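Ticket: Two-piece carrot, grip force never settles
Project: Nemari arm, shared bench at Lusesmont
Opened by: Ingrid Okafor, 8 September 2019
Status: open

The Steller build notes say the stock grip setting of 200 is fine for "all light plastic items." I don't buy it. On the toy carrot the force reading hunts up and down for as long as the fingers are closed. On a plain block it sits still at 34 and stays there.

What I've ruled out so far: the supply, the finger cable, the firmware (rolled back to the May version, same thing). Swapping the finger pads was suggested on the Obura board. I did that too and saw no change, so I'd like to hear from someone who has tried it on a toy that comes apart.

My guess is the seam. The carrot is two pieces, and if they can shift against each other the controller may be chasing that movement.
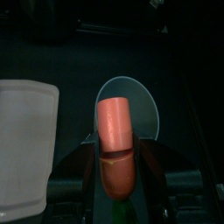 Carrot upright in the fingers, gap between the two pieces. White cup at left.

I was told to "grab it lower" and the problem would go away. Lower on which piece? The tapered end gives flat fingers very little to sit against. I tried three heights anyway. The reading wandered at all of them, a bit less with the fingers well up on the straight part.

Then I dropped the setting from 200 to 57. The swing got smaller, but I got 6 slips in one session, so I'm not calling that a fix. Anyone can make the numbers look calm by hardly gripping.
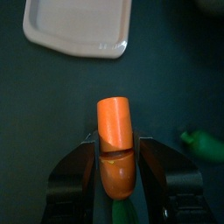 Fingers on both sides of the carrot, seam running at a slant. Tray at upper left.

Still to do:
Tape the seam shut and repeat at 200. If the reading holds, it's the toy.
Run the same test on a one-piece vegetable.
Log raw motor current next to the force value. I don't trust the smoothed number the Nemari software shows.

Please don't close this as "works as designed" like the last one. A filter on the display would only hide it. If you have a log from a two-piece toy at the stock setting, attach the raw file and say which pads you used.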